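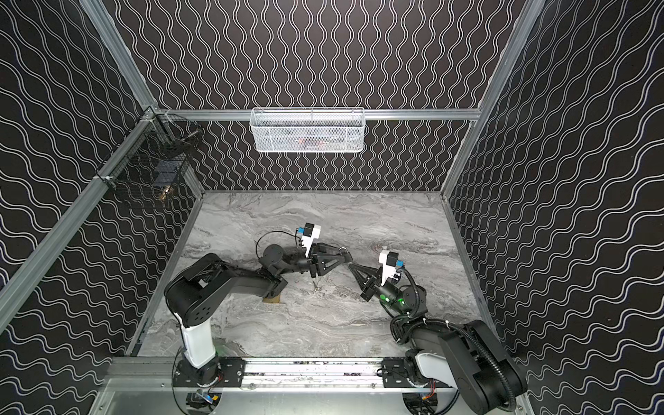
Ticket 201: Policy stops before key insertion, two-arm cell
Project: Kolura
Opened by: Noemí Lozano
Opened: Jun 10, 2018
Priority: normal
Status: waiting for answer

Problem

I am testing the learned policy for the padlock task. One arm must hold the lock and the other arm must bring the key and put it in. In the tests of our baseline (the Shboul method, without changes) both arms come together over the middle of the table, and then they stay there. There is no error message. The arms make very small movements until the time limit stops the run.

I made 121 runs with the same settings. In 13 of them the key went into the lock. The other runs ended by time limit, nearly all of them in the phase which we call "approach" in the labels.

What I checked already

1. Calibration of both wrists. I repeated it two times and the values are the same as before.
2. Delay of the wrist images. It is stable during the full run, also when the arms are near to each other.
3. Joint limits. No joint is at its limit when the arms stop.
4. Replay of a recorded demonstration. The replay is smooth and does not stop, so I do not suspect the motors.
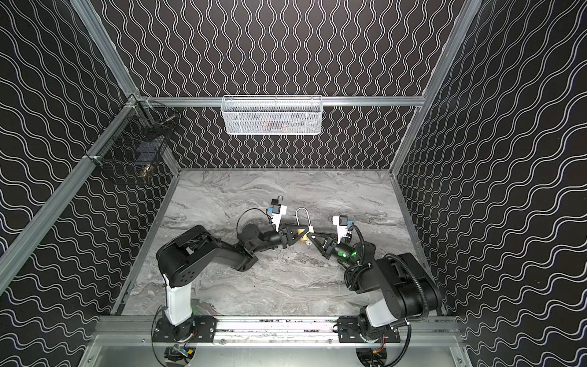

Arms close to the padlock, with the key at the left gripper. Overview camera.

Comment 1, Noemí Lozano

I looked again at the demonstrations. The people who taught the task often made a pause before insertion, to look if the key is straight. In these pauses the action is almost zero and the image does not change. I think the policy learned the pause very well, but it has no information about when the pause must finish. It sees only the present image and the present joint positions.

To test this idea I removed the still parts from the training data (all parts where both arms move less than the threshold in the config file) and trained again. Nothing else was changed.

Comment 2, Brunley support

Thank you for the clear report. Please confirm two things. Is the threshold applied to each arm alone or to both together? And do you predict one action at a time, or a short sequence?

If you remove frames only by looking at the moving arm, you can lose the part where the other arm closes its gripper. We have seen this with the Pleser export tool, where the gripper channel is not included in the motion value by default.

Comment 3, Noemí Lozano

The threshold is for both together. But you are right about the gripper channel, it was not included. I corrected this and exported the data again. The old export is kept in the folder "before_fix", please do not delete it.

We predict one action at a time. I will also try a sequence of 4 actions, in a separate training, so that we do not mix the two effects.

Comment 4, Noemí Lozano

First result with the new export, still one action at a time: the long stop is much shorter. The arms come together, wait a little and continue. Now the usual failure is a different one. The key touches the lock beside the keyhole and the policy pushes in the wrong direction. I prefer to open a new ticket for that.

The training with the sequence is not finished. I ask to keep this ticket open until July, when I will have the same number of runs for both versions. Until then please do not use the first success numbers in the report, they were made with the old export.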